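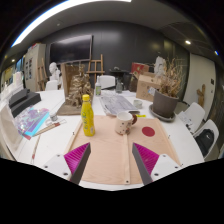

Practice tests for the Birkach placement exam are eating my evenings and my score refuses to move. It's 50 questions, multiple choice, math and reading mixed together, and I have taken every practice version they hand out. First try I got 27 right. Last Saturday, after weeks of noble suffering, I got 27 right. Part of it is attention. Put a beige mat with a red dot on it in front of me, like the one up top, and I will study the dot with more dedication than I have ever given a reading passage. But part of it must be method. I take a test, check the key, feel bad, take another test. Should I keep going through full tests, or is there some better use of the time? I have until July.

Hawi Jemal

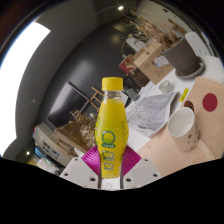 Yellow bottle, yellow cap

Mekdes Abera

Stop taking full tests for a while. You have measured yourself twice and the ruler agrees with itself.

What worked for me was going back over the old ones. Take the last test and cover the key. Redo only the questions you missed, with no clock. You'll get a bunch of them right the second time, and those were rushing mistakes. The ones you still miss are things you don't know yet, and they deserve a notebook page each. Mine ended up being ratios and any passage with two authors who disagree politely.

Write down why the wrong choice looked good to you. "Careless" doesn't count as a reason. I wrote "careless" for a month and learned that I was careless.

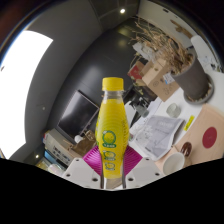 Once the notebook has a few pages in it you'll see the same two or three topics over and over. Work on those from a regular textbook, a chapter at a time, and go back to a full timed test every second week or so. Do that one in the morning if your exam is in the morning. I did all my practice at 11 at night and then had to take the real thing at nine, which was like meeting a stranger.

Also, check whether Birkach takes points off for wrong answers. The version I took didn't, so leaving a blank was just generosity.

Arif Herath

just do more tests lol. I did all of them twice and got 49 the second time. (ok yes I remembered some of the answers)

Tiruwork Shiferaw

Mekdes has it right. Arif has a good memory. I'd add that the flashcards on Widel are fine for vocabulary and pretty poor for math, where half the cards I got were definitions of things I could already define and couldn't do. A friend to argue with over the reading questions is better – if you can't explain why B beats C out loud, you guessed. 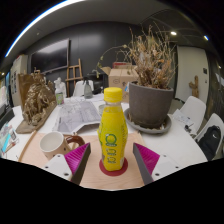

How long should I spend reviewing one practice test?

Plan on at least as long as the test itself took you, split over two evenings if you get tired. Do the math one evening and the reading the next.

Hawi Jemal

Thanks, all. Redid my misses last night with no clock and the ratios are guilty here too. Arif, I admire you, please never tutor anyone.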